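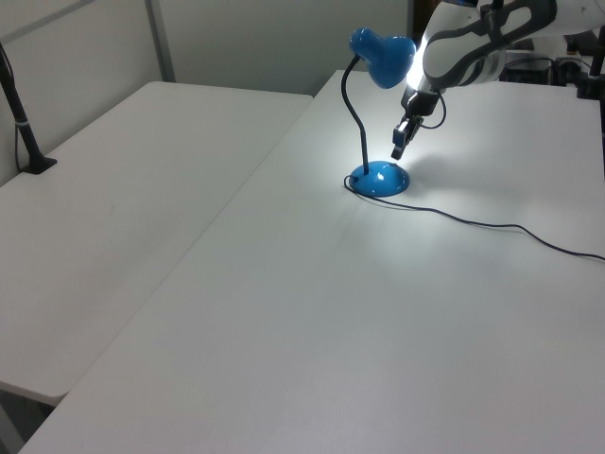 Lorcan Geraghty
Workplace Safety Lead, Gralimar

Category: Checklists > Electrical > Desk and Task Lamps

DESK LAMP INSPECTION -- TABLE LAMP, BLUE, GOOSENECK
Tuesday, November 26, 2024
Room: Kerkov building, upstairs workroom
Asset tag: 2753

I love doing lamps. They're small, they take a few minutes each, and you learn a lot about how a room gets used. Comments are under each line, so please read those as well as the result.

1. Base sits flat and stable -- PASS
Nice rounded base, low and wide. I gave it a push from each side and it came right back down every time. Great choice for a shared table!

2. Shade free of cracks, chips or scorch marks -- PASS
Glossy blue and still looking terrific. I checked inside the rim with the lamp off and unplugged and found no browning at all.

3. Gooseneck holds its position -- PASS
Bent it up, down and to both sides, then left it alone for 11 minutes. No droop. The older Trovero lamps downstairs could not manage that in September, so I was really pleased.

4. Lamp lights, no flicker -- PASS
Good strong white light, with a bright patch on the tabletop around the base. Tap test on the neck and the shade, no flicker.

5. Glare -- PASS WITH COMMENT
The table is white and throws a lot of light back at you. If you sit low, tip the shade down a little more. I measured 800 lux at the work spot, plenty for reading small labels.

6. Cord jacket and strain relief -- PASS
Ran the whole cord through my fingers. No nicks, no flat spots, and it's snug where it goes into the base.

7. Cord routing -- ACTION NEEDED
The one thing I'd like fixed. The cord comes out on the left, loops around the front of the base and then wanders loose across the tabletop to the right. Easy to catch with a sleeve or a box. Turn the base so the cord leaves toward the outlet, take up the slack with a soft tie and clip it along the back edge. Don't staple it and don't run it under anything heavy.

8. Plug and outlet -- PASS
Blades straight, firm fit, no warmth at the plug with the lamp running.

9. Clear space around the shade -- PASS WITH COMMENT
Keep paper, cloth and plastic bags well back from the opening. Anything that gets moved around near the lamp should have room to pass without bumping the shade.

10. Wiped down -- PASS
Dry cloth only, please -- no spray on the neck or near the switch.

Result: fit for use once item 7 is done. Cord clips are in the Janevski cabinet, second drawer, a bag of 100, so help yourselves. Send me a note when it's clipped and I'll close the line on the sheet.

Thanks to everybody upstairs for clearing time for this. Really good room to inspect. Floor lamps next!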